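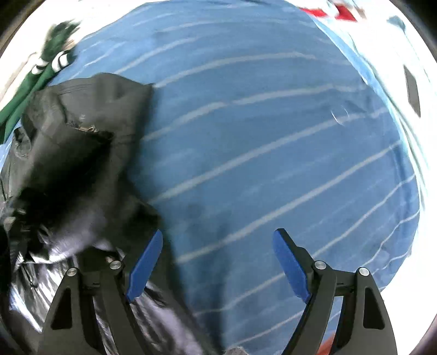
6/18/23

So the season is over, and I've had a few days to stop sulking about it. Cludilham finished ninth. If you'd offered me that back in April I would have laughed at you, because in April we had just won five on the bounce and Rin Uchida was telling everyone at the bar we'd be playing Anance in the top division by next year. We won't be. Anance went up on goal difference and we went to the beach, more or less.

I missed just one home game, and that was for my cousin's wedding (she knows how I feel about it). Nearly 100 of us made the trip to Harnard for the last match, which is a great turnout for a club our size, and we sang right up to the second goal. Then we went a bit quiet. The third one was a deflection off our own captain's knee and I don't want to talk about it. 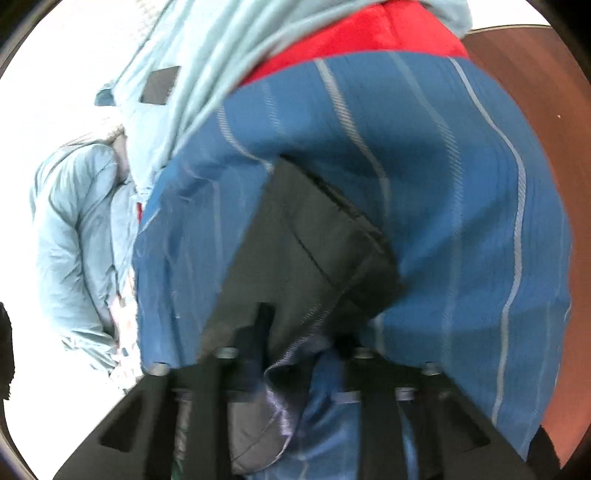 What bugs me is the left side. Kaneko's old club fixed the same problem in one summer by buying a proper left back and leaving him alone, and we've tried a winger, a center half and a kid who's still in school. Every single team we played had worked it out by halftime. I've been going over all this while sorting out my winter stuff, and I can tell you a light blue puffy jacket is the only thing that gets you through a night game on the east terrace. The wind comes straight over the bus depot there. Rin swears by two sweaters and a scarf, and Rin spends the whole second half stamping.

Anyway, the good news! Hiu-tung Wan has signed for another year. She's 31 now and people keep saying the legs will go, but have they watched her? She covered more ground at Harnard than anybody out there, and she was still shouting at the back line in stoppage time. If she stays fit and we get her somebody to pass to, I think we score a lot more goals. I'd also keep the new keeper, who drops the odd cross but is brave as anything -- and I'd let her take the goal kicks herself, please, so we can stop with that silly short routine. 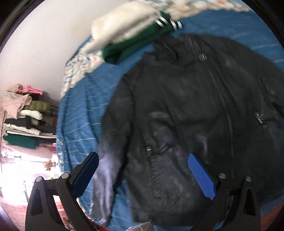 *Black leather, zippers and all. Smart enough for an away day.*

Preseason starts with a friendly against Anance, at our place, and I've already told Rin I'm driving. Tickets are cheap and the pies are back after whatever happened with the oven. I'm going to say we finish fourth next year. Rin says second, but Rin says second every summer, and I still owe her lunch from the time she was right.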